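The Door Problem
January 5, 2025

Twenty students, one cabinet. That's the short version of what the Tirna robotics club has been up to since November.

The longer version is messier. Roya Hashemi, who runs the club out of a borrowed classroom at the Drarkby school, wanted a project that didn't involve line followers. "Everyone's done line followers," she says. "I've done line followers. I'm tired." So – doors. Opening them, shutting them, doing it over and over with a gripper in your hand until a robot arm might learn something from it.

Sounds easy. It isnt. First week, people grabbed way too hard. Second week, too soft, lots of giggling. By the third there was a sign-up sheet and an argument about who got the early slots.

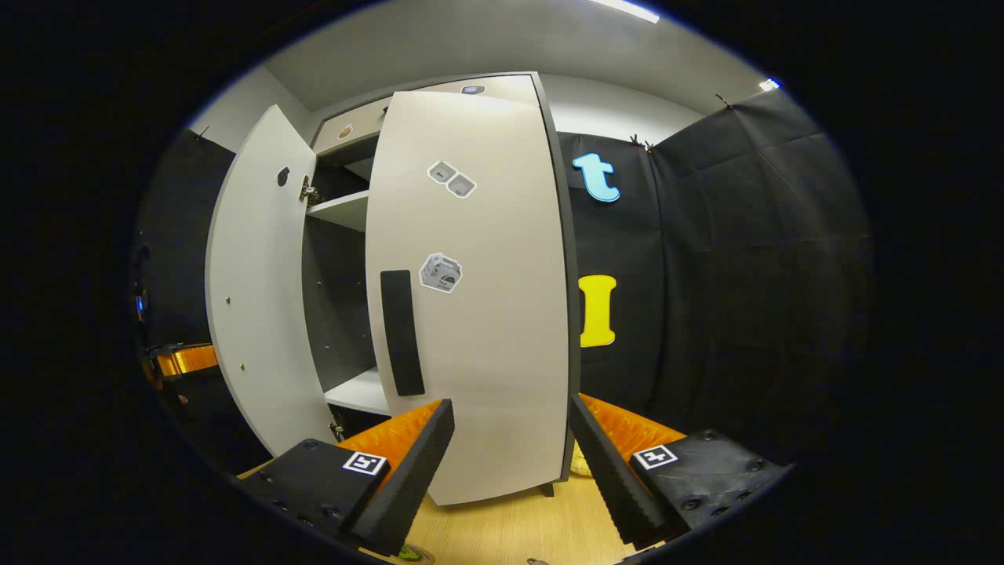

The good takes go into a folder, the bad ones too, with a note. At last count the club had 83 good ones and 62 bad. Hashemi likes the bad pile better. Makes the kids write down what went wrong, one line each. Favorite so far: "I was thinking about lunch."

Training is slower. One old computer, runs overnight, crashes when somebody bumps the power strip. The first model went for the wall. The second found the door and then just sort of leaned on it. Cheers anyway, apparently you could hear them down the hall.

Next up is the Skorkano meet, where 19 teams get the same task and a cabinet they've never seen before. Different handle, diferent hinges, who knows. The club's been practicing on whatever they can find – lockers, the supply closet, a fridge in the teachers' lounge, until they got asked to stop.

Hashemi won't guess at a result. She's still looking for a second van.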